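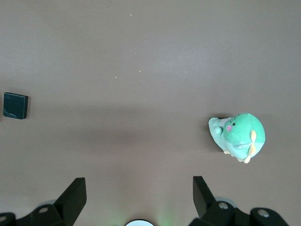
Photo: Maricica Pascu / Cunetmont

About Cunetmont

Cunetmont handles returned goods for toy and gift retailers. We receive parcels at our Prestholm building, check the contents, and send each item back to stock, to repair, or to recycling. Plush toys are the largest category by volume, followed by small household items.

Until January, all sorting was done by hand at 30 benches. Each sorter opened the parcel, picked out the item, turned it over, keyed in a condition code, and placed it in a tote. On a full shift that meant reaching across the table several thousand times.

Robot arms with two-finger grippers now do part of the picking. A wrist camera looks down at the table, the software locates the item, and the fingers close on it. Soft items such as a mint-green plush creature with a pale yellow fin or wing have no fixed shape, so grip width and force are set per product family. We maintain 163 such settings. Items without a setting go to a person.

What changed for staff

Sorters no longer do the repeated reach and lift on standard items. They judge condition, clear stopped cells, and teach new grips. Teaching a grip takes a trained operator one session at the bench — no programming is needed. Operator pay is one grade above sorter pay. Bench places were reduced through transfers to repair and inspection, and the night shift was closed.

Some of the work is less varied than before. Operators watch more and handle less, so stations rotate every two hours.

Maricica Pascu leads the Vellero cell group, which covers training and safety checks. Any operator can stop a cell without asking a supervisor. Stops are logged by cause, and no names are attached to the log.

Our second building, at Sandu, remains fully manual and takes fragile and oversized goods.

Page last reviewed 6 Dec 2022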